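3.2 Printed cloth in shared rooms

Pattern fades from attention in most surveys of household textiles, and we think that is a real loss. Of the 500 cloths in the Folinen collection, 364 carry a repeat of some kind, and the block designs among them (black lines, flat primaries, a cream or white ground) were the ones our respondents remembered best and talked about most happily! 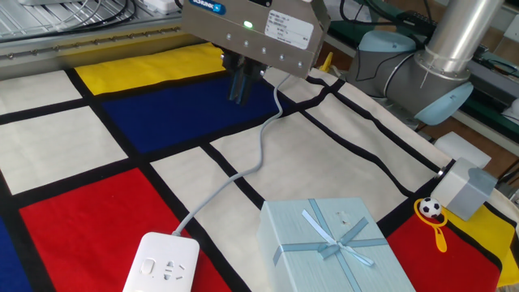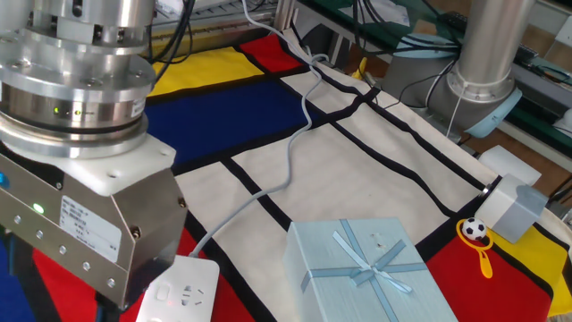
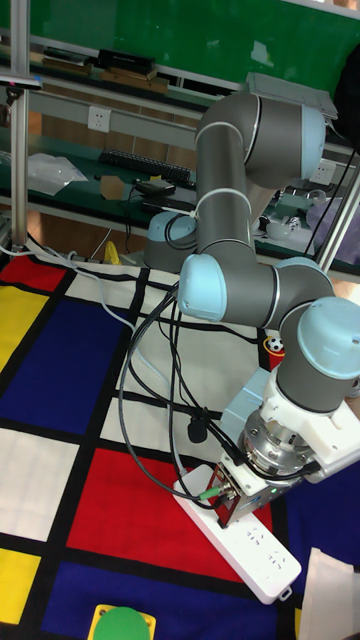
Figure 4. Patterned surface coverings in a working room. The middle view shows a Mondrian-style print with thick black lines around blocks of cream, red, yellow and blue.

The appeal of the block print is wonderfully easy to hear in the interviews. People named the colors first, then the lines, and only after that the cloth itself, whether it was cotton, how it washed, what it had cost. One respondent from the Clovex group kept hers folded in a drawer from August on and brought it out on Sunday for guests. Another had cut his into napkins and regretted it for years.

Scale matters a great deal. On a small tray cloth the grid is read whole, at a glance, and respondents called it "neat" or "smart." On a large cloth the same grid breaks into neighborhoods, and people described their own corner of it ("I always had the red bit"). We had not expected this, and it came up so often in the pilot that Gumaro Cuevas rewrote the seating questions to ask which colors people sat near as children.

Dye records add another layer. The Prumen order books list 70 separate yellows over the years in which block designs were sold, against far fewer blues, and the notes in the margins are a delight to read: too green, too much like mustard, good. A print run of 3000 cloths could pass through several of these yellows before it was finished, so two cloths bought as a pair might not match. Owners noticed. Several had kept the odd pair together on purpose.

Following Ó Dubhghaill, we treat such mismatches as part of the design history of the cloth and record them in the same table as the intended colors. Section 3.3 takes up borders and hems, where the grid has to stop somewhere and printers solved the problem in very different ways.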